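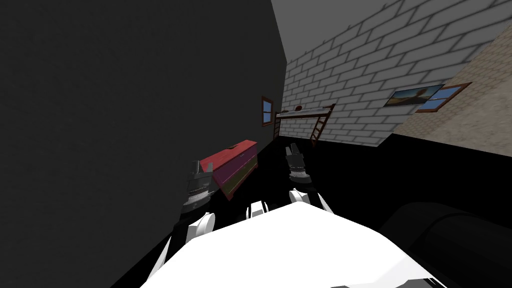 The first time Pauline Cropper let her planner run all night, she came back in the morning to a log file so long that her editor refused to open it. It took her until lunch to find the line that mattered. The robot had been told to reach a spot near the base of a chest of drawers, had turned down 16 perfectly good paths to get there, and had then asked, very politely, for more time.

"I was charmed, to be fair to it," she says, pouring tea in the small kitchen at Orkden, the software outfit in Wesdale where she has worked on motion planning for most of her career. "It had lovely manners and no sense at all."

I had gone to Wesdale in May to spend a few days with her team, and I will admit I expected more hardware. What I got was desks, a great many coffee mugs and a simulator called Gatent, where rooms are put together by the thousand and a two-armed robot is dropped into each one to see how it gets along. The rooms are odd places. The walls don't always match, the furniture comes from every sort of house you ever lived in, and you may find a loft bed sharing a floor with red-topped drawers and a landscape painting. I found myself growing fond of them, the way you do with motel rooms on a long drive.

Everyday clutter is what the planner has to cope with, and Cropper thinks people underrate how hard that is. An arm doesn't only have to get its fingers to the right place. The elbow has to go somewhere too, and so does the shoulder, and the wide part of the hand behind the fingers – the part she says every beginner forgets – needs room of its own. For years the Orkden software treated each of those pieces as a fat capsule and kept well away from everything. It was safe, and it was also why the robot turned down so many paths that you or I would have taken without a thought.

The new version, which the team calls Ospina, keeps the fat capsules for the long swing across a room and switches to a much closer model of the hand for the last stretch. Getting the switch to happen smoothly took the whole winter. Make it too early and the computer bogs down checking surfaces that are nowhere near each other. Make it too late and the arm stops short and dithers, like somebody who has walked into a room and forgotten what for.
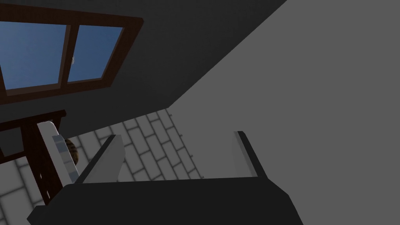 Corners are where the dithering used to be worst. Put a few household things together by a wall and the old planner would treat the whole lot as one solid lump. Ospina looks for the gaps, and it also remembers which gaps it has already tried, so it doesn't go back and knock on the same door all afternoon. In the last full test before my visit it was given 4000 reaching tasks and finished 2492 of them. Cropper wrote the number on the whiteboard herself and drew a little cake next to it.

It sounded low to me, and I said so. She laughed and told me that the old planner, on the same set, had managed so few that she would prefer I didn't print it. A good share of the failures, she added, were tasks with no answer, where the target had landed someplace no arm could get to. Teaching the software to say so, and to say so inside 10 seconds, is her job for the summer.

She showed me the replay tool before I left, and I think she is prouder of it than of the planner itself. You can stop a run at any point, turn the room every which way, and see each path the robot considered drawn as a thin colored thread. We sat there for the better part of an hour, dragging the slider back and forth while her tea went cold, and she kept saying just one more, look at this one, look how close it gets.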